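Over-sink dish rack

An over-sink dish rack (also over-sink drainer, sink-top rack, in Canada sometimes sink grate) is a frame of rods, wires or slats laid across a kitchen sink so that washed items can drip into the bowl. It takes the place of a draining board or a benchtop rack with a drip tray. Extendable kinds slide out to suit bowls of different sizes; fixed and roll-up kinds are also sold. Makers commonly describe the rack as a space saver, a claim that depends a good deal on how space is counted (see Claims).

The name is loosely used. Some shops apply it to tall two-tier stands that straddle the whole sink on legs, and others to the colander that comes boxed with certain sinks. This article deals with the flat rack that rests on the rim.

Construction

The usual rack has a row of parallel rods held at each end by a bar or moulded piece. Stainless steel rods are common. Ends are often plastic, which grips the rim better than bare metal and is kinder to it, though plastic ends are also the part most often reported broken. In an extendable rack, either the rods telescope or two overlapping sections slide past each other, with a stop to keep them from parting. The stop on cheaper racks is a bent tab that can be forced by anybody in a hurry.

Rod spacing matters more than finish. Wide gaps let water through quickly but also let through teaspoons, egg cups and the lids of small jars. Narrow gaps hold a film of water between the rods, and a glass set upside down on them stays fogged inside. Plates will stand on edge only if the rack has upright prongs or a raised insert; a flat rack offers nothing to lean against, and plates laid flat on it dry poorly on the underside.

Packaging often gives a load limit. The test behind the limit is seldom described, and a rack that carries an even load when closed may sag in the middle when pulled to its full length. Readers comparing two models should check whether the limit refers to the closed or the open position. Many leaflets leave this out.

Sinks and fit

Racks of this type are most at home over a double-bowl sink, where one bowl can be given up to draining while the other stays open for washing. Sinks with one large and one small bowl are usually fitted out with the rack over the small one. In a single-bowl sink the rack has to be pushed aside or lifted off each time a large pot is washed, and owners of single bowls make up most of the complaints quoted in consumer columns.

The rim decides how steady the rack is. On a drop-in sink with a raised edge the ends have something to catch on. On an undermount sink they sit on the benchtop itself, and drips from the ends run onto the bench. Some sinks have an inner ledge cut to take accessories, which keeps the rack level with the bench but ties the owner to one maker's sizes. A divider set lower than the outer rim can also cause trouble, as a rack laid sideways will tip towards it.

The swing of the tap is often forgotten. A tall gooseneck tap clears a flat rack easily, while a low spout may strike whatever is standing on it.

History

The origin of the rack is poorly recorded, and most accounts that give one should be read with care. Wooden slats laid over a tub or trough are simple enough to have been made in many places without anyone writing it down. The often repeated statement that the flat metal rack was "invented" at the Fekutetti wireworks in Duvosside rests on a single trade leaflet, undated, which praises the firm's product without saying that it was the first. A later company booklet does say so, and gives no source.

Fallahi, a household goods importer, sold a sliding rack under the name Provham, and in parts of the trade "provham" was for a time used for any rack that extended. The company's booklet puts first-season sales at 1,558 racks. No ledger has been produced to support the number, and the booklet gets the location of its own warehouse wrong two pages earlier.

Use

Washed items are placed on the rack singly or in a loose layer, cups and bowls mouth down. Cups with a wide rim and tapering sides are stable this way, provided the rim crosses several rods. Mugs with a deep foot hold a ring of water on top and need a wipe with a tea towel or a tilt. Pans are better dried by hand; their weight shifts a light rack, and a long handle over the edge is easily knocked.

The rack is also used for rinsing fruit, thawing wrapped food over the bowl and cooling baking trays. Plastic end pieces may not suit the last of these. Instructions packed with the Provham forbade it outright, and later editions of the same sheet dropped the line with no explanation.

Cleaning is plain work. Hard water leaves a chalky crust where the rods meet the ends, and vinegar removes it if left for a few minutes and rinsed well. The hollow inside a sliding section is difficult to reach with a brush. Advertisements calling the rack "self-cleaning" appear to mean only that water falls off it.

Claims

Three claims recur in advertising: that the rack frees the bench, that air drying on it is cleaner than drying with a cloth, and that it prevents breakages.

The first is partly true. A rack over the sink does take the place of a rack on the bench, but it also takes away a bowl. The household writer Piret Sakalauskas, who kept a tally in her own kitchen through one December, found that of 200 items washed, 50 ended up on the bench anyway, most of them while the rack was being moved to get at the bowl underneath. She was careful to say that one kitchen proves very little. Her figure has since been reprinted by sellers of larger racks as though it came from a study.

The second claim is reasonable when the cloth is a dirty one. It says nothing about the rack, which can be just as dirty, particularly on the underside. Comparisons seldom state how long either had gone without a wash.

The third has no good evidence behind it. A figure of 900 "saved glasses" printed on Fallahi's packaging was never explained, and the text does not say what they were saved from.

Placement in the kitchen

Kitchen planners disagree on which side of the sink the rack belongs. One common rule puts it on the side nearest the cupboard where the crockery is kept, so that dry things travel a short distance. Another puts it opposite the washer's stronger hand. The two rules conflict in a good many kitchens, and neither seems to have been tested. In an L-shaped kitchen, the bench by the corner tends to collect whatever has no other home – boards, lidded pans, shallow dishes – whichever rule is followed.

Storage is the weaker point. Sold as something to be put away after use, the rack is in many homes left in position day and night. A rack that folds or closes up can go in a drawer, if there is a drawer wide enough and the rack is dry.

Gallery

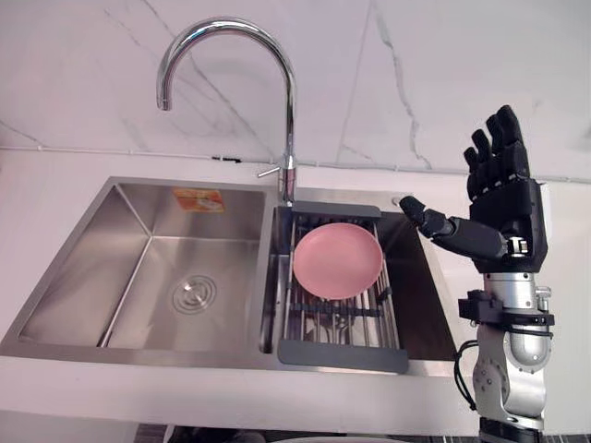
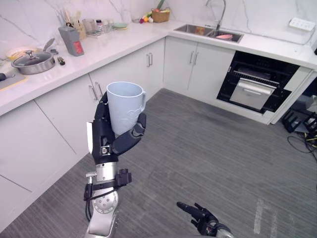 This page was last changed on 2026-02-07.

Notes on the gallery

The first picture shows an extendable rack with steel rods and dark grey plastic ends, laid over the narrower bowl of a double sink with a gooseneck tap. The second shows a tall light blue plastic cup and part of the white benchtop, including a pan under a glass lid.

See also

Draining board
Dish drainer (benchtop)
Double-bowl sink
Tea towel

Disputed points

The Duvosside origin story has been removed from the introduction and is now covered under History only. Editors wishing to restore it should supply something older than the company booklet. The term "sink grate" also needs a source; it is used elsewhere for the protective grid on the floor of a bowl, and the Canadian usage given at the top may be a mix-up of the two.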